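November, evening

I did the cups today. I have been saying for two weeks that I will do the cups, and this morning I took the box from under the sink and put it on the chair and then there was no way back.

When I moved here the kitchen things were already mixed. Some were mine from the old apartment, some were from Brahim, who left them when he went home, and some I really don't know. I had four kinds of forks. I don't mind different forks when I eat alone, but on the weekend Hok-lam and Vikas are coming for dinner and I would like, one time, to put a table that looks like somebody thought about it.

So first I washed everything. The water in this building takes a long time to become warm, and I stood there with my hand under it and listened to the neighbor's radio. I washed also the things that were clean. My mother does the same before guests and I used to laugh at her.

After that I sorted. The white plates with the blue line go up, on the high shelf, I never use them. The glass from Zilura has a small crack at the bottom and I put it in the trash, then I took it out again, then I put it back in the trash. The brown dishes I keep. They are heavy and they make soup look better than it is. I bought them with Fouad at the Trnka sale, the first winter, and he carried them on the bus on his knees and complained at every stop.

Fouad called at lunch, by the way. His cousin needs 200 for the car again. I said I will think. I don't want to think about it today.

In the afternoon I was tired from the kitchen and I only tried how the table could be. I don't have a tablecloth without spots. Maybe it is better with no cloth. I like a table where you see the wood, with the cup a little far from the tray, so a person can take it without pushing the fork. Hok-lam always moves his hands when he talks, and last time he lost his whole tea on Vikas. 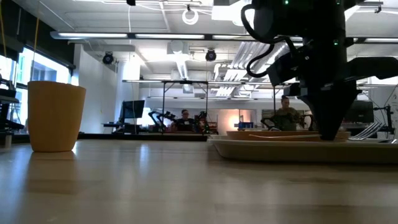
For the food I still have no decision. Lentils are safe. Vikas doesn't eat meat and Hok-lam eats everything, so lentils, and bread, and the salad with orange if the oranges are good. I must ask Abdul-Rahman if I can borrow his big pot, mine is enough for two people and a half. He will want to be invited, and I think I will invite him. Then I need one more chair.

I found the recipe in the Korero notebook, behind the electricity papers. I had written "less salt!!" with two lines under it, but I don't remember for which guests it was too salty.

It is 11 now. The box is empty and I folded it. My hands smell like the lemon soap. Tomorrow I buy onions and the good oil, and I call Fouad back.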